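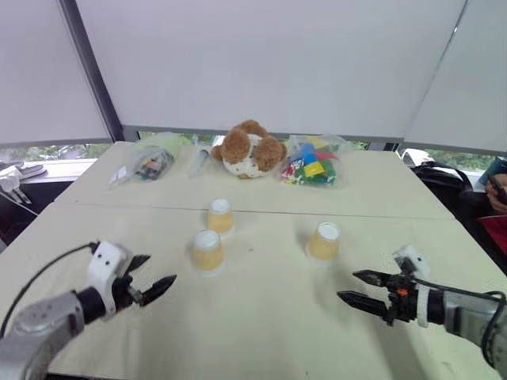

Paper cups turned upside down on a table.

Coffee is going up again in Istwood, and I'm taking it personally. Grundard, the little roaster on the corner that I've been loyal to for years (my bank app can confirm it), is adding 36 cents to every takeout cup starting in August. Drink it there from a china mug and you still pay the old price.

The town passed its new cup fee this spring, after the street crew picked up more than 1,435 throwaway cups in one month between the station and Isum Park. I live near that park, so I believe it! Most of the other cafés haven't said yet what they'll do. Barros, by the library, told me they'll hold off until fall and see how the regulars take it.

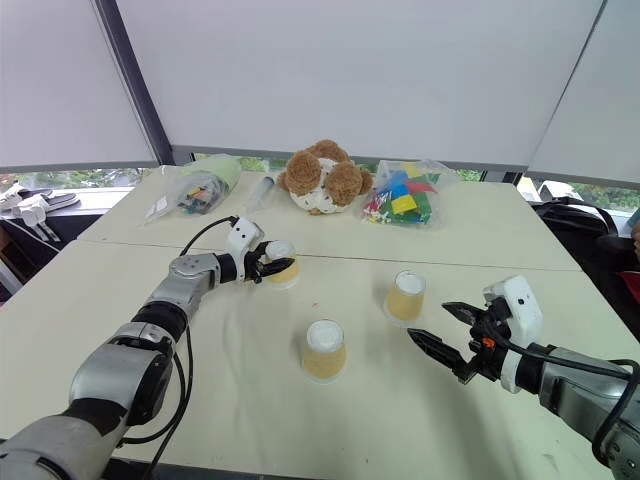

Anatole Carré wrote in to say the fee should have come years ago, and that he's carried his own mug on the 7:40 train since last winter without spilling a drop. Teodora Petek isn't so sure, and wants to know where the money goes.

I asked at town hall. It goes to new trash cans, the first of them on Station Road. So I dug out my old travel mug last night. The lid is missing.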